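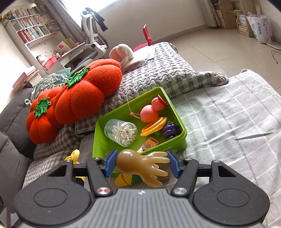

What happens to an introductory-rate savings account when the introductory period ends? The bank drops the extra interest and pays its ordinary rate, often without the customer having to agree to anything.

Introductory-rate savings account

An introductory-rate savings account, also called a bonus-rate or teaser-rate account, is a deposit account that pays a higher rate of interest for a limited time after opening. When that time is up, the account goes on at a lower rate set by the bank or credit union. The money stays safe and can usually be taken out, and this is the point sellers of such accounts like to stress. How little it then earns gets less attention.

The account should not be confused with a certificate of deposit, where the rate and the term are both fixed and there is normally a penalty for taking money out early. It also differs from a tiered account, in which the rate depends on the balance. Some products mix all of these features, and the names used in advertising are a poor guide to which is which. "Reward," "booster" and "welcome" accounts may be introductory-rate accounts or may be something else.

How the rate is built

The advertised rate usually has two parts. The first is a base rate, which the bank can change. The second is a bonus, which is added for a set period. An advertisement for 5 percent may therefore rest on a very small base rate and a very large bonus, and only the bonus is promised for the full period. If the base rate falls in the second month, so does the total. A customer who believed the whole figure was fixed has misread the terms, though the terms are seldom written in a way that makes the misreading hard.

Rates are generally quoted by the year even when the bonus lasts for less than a year. A high annual rate paid for a few months adds up to a modest amount of interest, and the return over a full year is an average of the high months and the low ones. Few advertisements show that average.

Common conditions

Bonus interest often depends on conditions, any of which may cancel it for a month or for good:

A minimum monthly deposit. The Hamik Savings Bank welcome account asked for $300 a month, and transfers from another Hamik account did not count toward it.

A limit on withdrawals. Some accounts pay no bonus in any month in which money is taken out, even a small sum.

A balance cap. The bonus may apply only up to a certain amount, with the rest earning the base rate.

New customers only. The definition of "new" varies, and may shut out anyone who has held any account with the same group.

A linked checking account. The savings bonus may end if the checking account is closed or falls below a set balance, and fees on the checking account are not counted against the savings rate in the advertising.

Banks describe these conditions as a way to encourage regular saving. That may be true of the deposit rule. It is harder to see what habit is encouraged by excluding existing customers.

Why institutions offer them

A bank that wants deposits quickly can raise the rate for everyone or raise it only for new money. The second course is cheaper. Older balances stay on the lower rate, and the bonus is paid for a short time to a small group, some of whom will leave their money in place once it is over. The arrangement works best for the bank when customers do not move. Marketing staff sometimes call this loyalty; inertia would be a fair word too.

Supporters of the accounts say that they increase competition and that a careful saver can do well by moving from one offer to the next. Both claims have something in them. The second takes for granted a saver with the time to track end dates, open accounts and wait for transfers, and it says little about the people whose low rates help pay for the offers.

The Trallis survey

The consumer group Trallis looked at 961 introductory-rate accounts whose bonus period had ended. It reported that 40 percent of them still held most of the original balance a year later. The group took this as evidence that savers were being caught out. The Skorkeck Credit Union, which had sold some of the accounts, replied that the same figure showed most customers had noticed the change and acted on it.

Neither reading is well supported. The survey recorded balances and did not ask account holders why they had stayed or left. Some may have known the new rate and not cared. Others may have moved their money for reasons that had nothing to do with interest, such as a home purchase or a medical bill. Trallis drew its sample from institutions that agreed to take part, and it did not say how many had refused. The 40 percent figure has since been repeated in articles and sales material on both sides of the argument, usually without these limits.

Notice to customers

Practice on end-of-bonus notices differs. Some institutions send a letter or an email shortly before the rate drops, some add a line to the monthly statement, and some rely on the date given when the account was opened. Skorkeck sent its notice by secure message inside its own online service - a place where, by its own account, many savings customers rarely signed in. It later moved to ordinary email.

A good notice would give the old rate, the new rate, the date of the change and the best rate the same institution offers on a similar account. The last item is the one most often left out. Bach Community Bank tested a notice that included it and dropped the test after a short run, saying that customers found the message confusing. The bank did not publish the wording or the results, so the claim can't be checked.

Taxes and comparison

Bonus interest is generally treated as interest for tax purposes, and a cash payment for opening an account may be treated the same way. Savers comparing offers often look at the rate before tax and before any linked fees, as the advertisements invite them to do. Comparison websites may rank accounts by headline rate as well, and some are paid by the institutions they list - a fact usually disclosed at the foot of the page.

See also

Certificate of deposit
Money market account
Tiered-rate account
Switching costs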